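Rashti Shoe and Leather Repair – Frequently Asked Questions

Information for customers of the Plellangate and Menine stores. Prices and turnaround times were last reviewed on Tue 6 March.

What types of shoes do you accept?
We accept dress shoes, boots, loafers and most heels. Athletic shoes with molded soles cannot be resoled, but they may be brought in for cleaning or stitching.

How long does a resole take?
Most resoles are completed within two weeks. Please allow additional time in September, when many customers bring in their winter boots.

Do I need an appointment?
Appointments are not required at either store. Customers bringing more than six pairs are asked to call the Plellangate store first, at extension 628.

How much does a full resole cost?
Full leather resoles start at $100. Rubber resoles start at $70. Heel tips are priced separately – please ask at the counter.

Can suede be cleaned?
Suede can be brushed, cleaned and re-dyed. Deep oil stains may remain faintly visible after treatment, and staff will tell you this before any work begins.

What is the Rutader plan?
Rutader is our yearly care plan. It covers two cleanings and one set of heel tips for each registered pair. Some 800 pairs are currently enrolled.
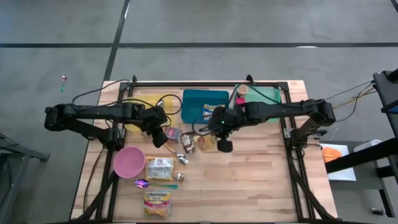

How should I store leather boots over the summer?
Clean the boots, let them dry fully, and keep them upright in a cloth bag away from direct sunlight. Plastic bags should be avoided.

What happens to items that are not collected?
Items are held for 90 days after the completion notice is sent. A storage fee applies after that date.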